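Getting Ready to Ship Out: Handout 3
The Tirnombridge Evening Course for New Recruits and Their Families
Revised Apr 30, 2024

Welcome back, everyone, and a special hello to the parents who drove over from Waltow (I know that road, and I know what it does to a person's patience). Tonight we get into the part of the course I like best, the ordinary daily business of living in a barracks. Last time was all paperwork, so you've earned it!

1. Mornings

You will be up early, earlier than you think is reasonable, and there will be a good deal of noise about it. Start moving your bedtime now, a little each week, so that the first days aren't such a shock. The group leaving in September has plenty of time for this. The rest of you, please begin tonight.

2. Walking and running

Our loop by the Matano playing fields is 800 meters. Walk it first, then jog the straight parts, and only then worry about your time. Wear the shoes you have already broken in, and bring water even when it's cool out.

3. Letters and money

Families, please write. It doesn't have to be clever. News of the dog is fine, and so is what you had for supper. Recruits, take 200 dollars at most in cash unless your own packing list says something different, and set up your bills to pay themselves before you go. I have seen more worry over a forgotten phone bill than over any obstacle course.

4. Beds and folding

Practice on whatever bed you have at home. Pull the sheet smooth from the middle outward, tuck the foot end first, then do your corners. Fold shirts the same way every single time, even when you're tired and would much sooner toss them in a drawer.
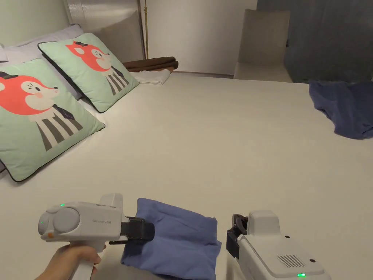

5. For next time

Read the section on ranks in the Yeon booklet and try saying them out loud (in the car is a good place!). Bring your packing list with your questions written on it. We'll be in room 351 again, and the side door will be open.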